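Boards > Automation > Shows, visits and open days > Pletumska open day, the block pushing cell

Reading time: 3 minutes

canan_toprak
Went to the Pletumska open day in January 2023 and finally got round to typing up my notes. Most of the hall was palletising, which has been covered here before, so I'll stick to the block pushing cell at the back. Single arm, plain rod on the wrist, no gripper. You give it a typed instruction ("put the yellow one next to the green cylinder") and it slides the blocks over the board until it decides it has finished. Védís Kjærgaard ran the demo and took questions for a good half hour.

Their handout gives 63 completed out of 69 instructions for the morning session. I watched 36 of those and have no quarrel with the figure as far as my share goes.

gyubin_l
What counted as completed? If the arm stops and someone at the desk says "yes, that's next to it", the 63 doesn't mean much.

canan_toprak
Edge to edge distance under a set limit, measured from the overhead view. She gave the limit but I didn't write it down. Time limit per instruction as well.

sharada_u
I was there in the afternoon. Two remarks.

1. The rod has a rounded tip, so contact with a flat face is close to a point. Push off centre and the block turns. The policy corrects by going round and pushing from the other side, and that is where most of the time goes. A flat paddle would halve it.

2. The star shapes are worse than the cubes. The rod settles between two points and then has to be backed out before it can change direction.

T.Bayram
Disagree on the paddle. We tried one on our Steno cell and it was fine in open space and useless as soon as blocks were close together. You can't get a paddle in between two pieces without shifting both. A rod can go nearly anywhere. Slower per push, fewer resets.

sharada_u
Depends how often they're close together. On a board that size you could start them spread out.

T.Bayram
Start them spread out and they still end up in clusters, given that every instruction is "put A next to B".

gyubin_l
Back to the 69. Were the instructions written by visitors or read off a sheet? I saw Seok do a similar thing in March the year before and every sentence came off a sheet.

canan_toprak
Mixed. First 7 off a sheet, then visitors. Visitors were asked to stick to colours and shapes. One chap asked for "a nice pattern" and that was politely declined, so I assume it isn't in the 69.

Photo from my side of the barrier, for the paddle argument:

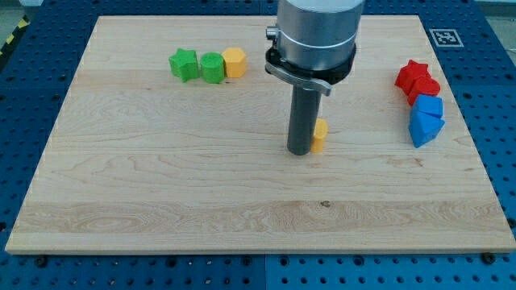 Rod beside the small yellow block, green and yellow row at the left, red and blue group at the right.

T.Bayram
Thanks. Look at the right-hand group. Now get a paddle to the red hexagon without disturbing the star or the blue cube.

sharada_u
From the outside, pushing inwards, then round. But fine, I take the point for that layout.

gyubin_l
Is that real timber? Grain direction will change the friction. I would want the same pushes repeated with the board turned through 90 degrees before believing any number.

canan_toprak
I asked about the surface. Védís said they had been on a plastic sheet before and swapped to wood on purpose, to see whether the policy coped without retraining. No figures for before and after, or none she would hand out. The marker on the pegboard past the far corner is for camera calibration, according to her. They redo it each time the table is moved.

T.Bayram
The clamp lever on the wrist is a sensible touch. Ours is four screws and a torque driver - ten minutes for a tool change if you can find the driver.

gyubin_l
Still no answer on the six failures. Timeouts, or wrong block?

canan_toprak
Four timeouts and two wrong block, from the handout. Both wrong block cases were instructions with two shapes of the same colour in them. I'll scan the page when I'm back at Plisholm.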